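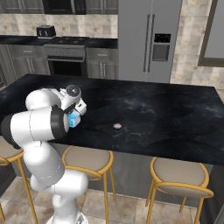 A simulated kitchen, with the arm at the island and one small item left on the marble.

3 min read
13 shares

Ask anyone in our Itport office what they'd want a robot to do at home and you'll get the same answer you'd get at my kitchen table, which is to clear the counter after supper, please, and leave me out of it. I've been asking that question since July, mostly over coffee, and I've grown fond of how modest people are. Hardly anyone wants a butler. They want the cup put away and the crumbs gone (and if it could find the lid to the good container, well, they'd marry it).

So can a machine do it yet? A little, and slowly, and mostly in kitchens that exist only inside a computer. A rendered island with three stools pulled up to it is a fine place to practice, because an arm can reach for the same little thing over and over and no dishes get broken. Our friends on the Tolentino project ran 628 practice tries at counter chores this fall, and they'll tell you cheerfully that picking a thing up is the easier half. Setting it down where it belongs, right way up, without nudging whatever is next to it, is where the evening goes.

Containers are their own headache. See-through ones are hard for many cameras to make out, and an open rim gives a gripper very little to get hold of. My grandmother could do it while talking on the phone, of course, with a baby on her hip.
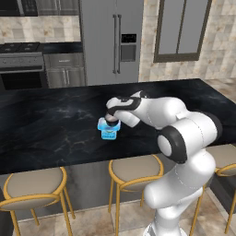

Nazma Howlader wrote in to say that she'd gladly wait another ten years for a robot that cooks if she could have one next spring that only put things back in the right cupboard, and that she'd forgive it for being slow as long as it worked while she slept.

I'm with her on the sleeping part. We'll have more on the Tolentino counter chores in the next issue, along with your letters about laundry.

2 comments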